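Ginurley stops two-arm table work after gripper did not hold during power loss

Sedside, 5/31/26 – Ginurley, which develops software and safety functions for two-arm service robots, today informs its customers and partners about a fault that was found in its test room in Sedside. No person was injured. The fault concerns the behaviour of the left gripper when the power of one arm is interrupted while the other arm continues to work. Customers who use release Drekano 2 are asked to read the instructions at the end of this notice before they start their robots again.

What happened

The event took place during an endurance test of the tidying programme. In this programme the robot takes small objects from a table and puts them back to their places. One arm keeps a container steady and the other arm brings the object to it. The test was planned for 90 cycles. In cycle 33 the supply to the left arm was lost for a short moment. The brakes in the joints closed as they should, and the arm stayed in its position. The gripper, however, opened. The object it was carrying, a marker pen, fell on the table and rolled from there to the floor.

At the same time the right arm did not receive the stop signal. It continued its movement for 15 seconds, until the operator pressed the emergency stop. During this time the right hand moved its container through an area where the operator could have reached in to pick up the fallen pen. The operator did not do this and followed the rule to press the stop first. We would like to thank her for it.

A pen is a light object and its fall does no harm. We nevertheless treat the event as serious, as the same gripper is used by customers for glass and for hot drinks, and a person who sees an object falling will often try to catch it by reflex.

Cause of the fault

The investigation was led by Florêncio Bragança, head of functional safety at Ginurley. It has shown two separate causes which came together.

The first cause is mechanical and electrical. The supply cable of the gripper was fixed too tightly behind the wrist. When the wrist turned to its outer position, the cable was pulled and the contact in the connector was lost for a moment. The same was found on a second robot of the same build, but there the contact was not yet damaged.

The second cause is in the software. When the gripper came back after the interruption, it carried out its normal starting routine, and this routine begins with opening the fingers. The controller of the left arm recognised the error and closed its brakes, but it reported the error as "local". In Drekano 2 a local error does not stop the other arm. This was decided at the time to avoid unnecessary stops when the two arms work on different tasks.

"That decision was wrong for all tasks in which both arms work together, and we should have seen it earlier," said Florêncio Bragança. "Our risk assessment looked at each arm alone. It did not ask enough what a person at the table would do when one arm is still and the other one moves. This question is now in the assessment, and we test it with both arms loaded."

Measures already taken

All robots in our own rooms now have a longer cable loop at the wrist, which leaves enough freedom in every position. The connector has received a lock. The starting routine of the gripper was changed so that the fingers keep their last position until a release command is given by the operator.

The error handling was changed also. With the new release, Drekano 3, each error in one arm stops both arms, without exception.

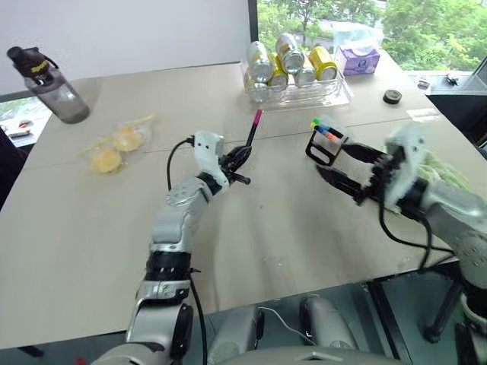
The endurance test will be repeated from the beginning with the new release, and the power of each arm will be interrupted on purpose at different points of the task. These points include the moment of the grasp, the transport over the table and the moment before the object is put down. The results will be sent to all customers in July, also in the case that they are not as good as we hope.

The company Sầm, which supplies the connectors, has been informed and supports us with the examination of the damaged part. According to what we know today, the connector itself has no defect. It was loaded in a direction for which it was not made.

What customers should do

Please do not use programmes with two arms until Drekano 3 is installed. Programmes with one arm may be used if the second arm is switched off and in its rest position.

Please check the cable at both wrists with the power off. Turn the wrist by hand to its outer positions. If the cable becomes tight, do not start the robot and contact our service.

If an object falls during operation, press the emergency stop before you reach over the table, even if the arm next to you is not moving.

Drekano 3 and the cable set are free of charge. Customers who cannot exchange the cable themselves will receive a visit from our service.

Questions from the press and from customers are answered by the safety office of Ginurley in Sedside.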